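Lista de comprobación de seguridad y método — Estación bimanual de clasificación, proyecto Forilach

Ámbito: ensayos de comparación entre la política de agarre entrenada con demostraciones y la línea base Kirnby
Revisión: octubre
Estado general: apta para ensayo, con observaciones

Objeto

La presente lista debe cumplimentarse antes de cada bloque de ensayos. Recoge las condiciones mínimas de seguridad de la estación y las condiciones de método sin las cuales los resultados no se consideran comparables. Los puntos marcados como «no conforme» impiden el inicio del bloque. Los puntos «conforme con observación» permiten ensayar, siempre que la observación conste en el registro.

1. Zona de trabajo

1.1 Mesas alineadas y sin desnivel en la junta. Conforme.
Comentario: se ha comprobado con regla. La bandeja no debe apoyarse sobre ningún objeto que altere su altura.

1.2 Cables de suelo fuera del paso habitual. Conforme con observación.
Comentario: la canaleta solicitada en la revisión anterior sigue pendiente de entrega. Entretanto, el acceso por la parte posterior queda reservado al personal del ensayo.

1.3 Personas fuera del alcance de los brazos antes de habilitar motores. Conforme.
Comentario: el operador lo anuncia en voz alta y espera confirmación.

2. Brazos y pinzas

2.1 Parada de emergencia accionada y rearmada en vacío. Conforme.
Comentario: ambos brazos se detienen con un único pulsador. La prueba se repite tras cualquier cambio de configuración.

2.2 Recorrido de los cables de muñeca sin tirantez en las posturas extremas. Conforme con observación.
Comentario: el brazo derecho requiere atención en los giros amplios de muñeca. Se mantiene el límite articular en el controlador Luto hasta que se revise la fijación.

2.3 Fuerza de cierre limitada al valor del protocolo. Conforme.

2.4 Posición de reposo verificada en los dos brazos. Conforme.

3. Material de ensayo

3.1 Componentes desconectados de toda alimentación y sin baterías. Conforme.
Comentario: las piezas proceden del lote Halvorsen, retirado de uso. Ninguna se reutiliza fuera de la estación.

3.2 Hoja de fondo en la bandeja, plana y sin roturas. Conforme.
Comentario: el papel se sustituye al final de cada bloque. En el bloque piloto, una hoja levantada por una esquina provocó agarres fallidos que hubo que excluir.

3.3 Recipientes de destino vacíos al inicio. Conforme.

3.4 Piezas con hilos sueltos colocadas sin sobresalir de la bandeja. Conforme.
Comentario: los haces trenzados son la categoría con mayor dispersión de resultados, por lo que su disposición inicial debe respetarse con especial cuidado.
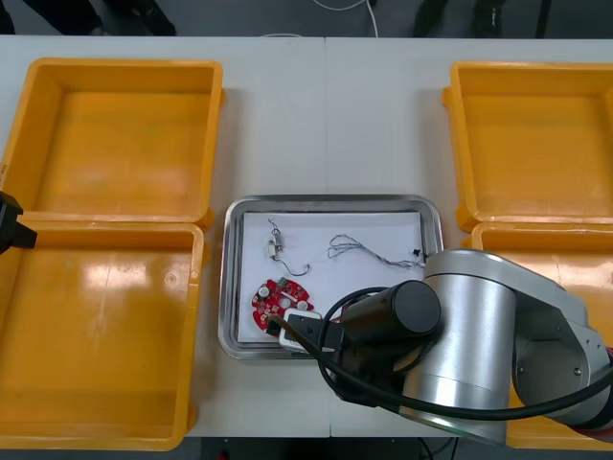 4. Condiciones de método

4.1 Bloque de 12 intentos por política, con el mismo orden de disposiciones. Conforme.

4.2 Criterio de éxito aplicado sin excepciones. Conforme con observación.
Comentario: se registra como éxito la pieza depositada en el recipiente asignado en un máximo de 3 tentativas de agarre. La caída sobre el borde del recipiente computa como fallo — el protocolo anterior admitía ambas lecturas y queda sin efecto.

4.3 Intervenciones manuales anotadas. Conforme.
Comentario: en el último bloque se anotaron 2, ambas con la línea base. Los intentos afectados se conservan en el registro y se señalan aparte en la tabla de resultados.

4.4 Iluminación sin variación entre políticas. Conforme.
Comentario: los reflejos sobre superficies metálicas afectan a la estimación de profundidad. No se modificarán las luminarias hasta cerrar la comparación.

5. Acciones pendientes

Instalación de la canaleta (punto 1.2).
Revisión de la fijación del cable de muñeca del brazo derecho (punto 2.2).
Actualización del texto del criterio de éxito en el protocolo Forilach (punto 4.2).

Las acciones correspondientes a los puntos 1.2 y 2.2 deberán cerrarse antes de ampliar los ensayos a nuevas categorías de piezas.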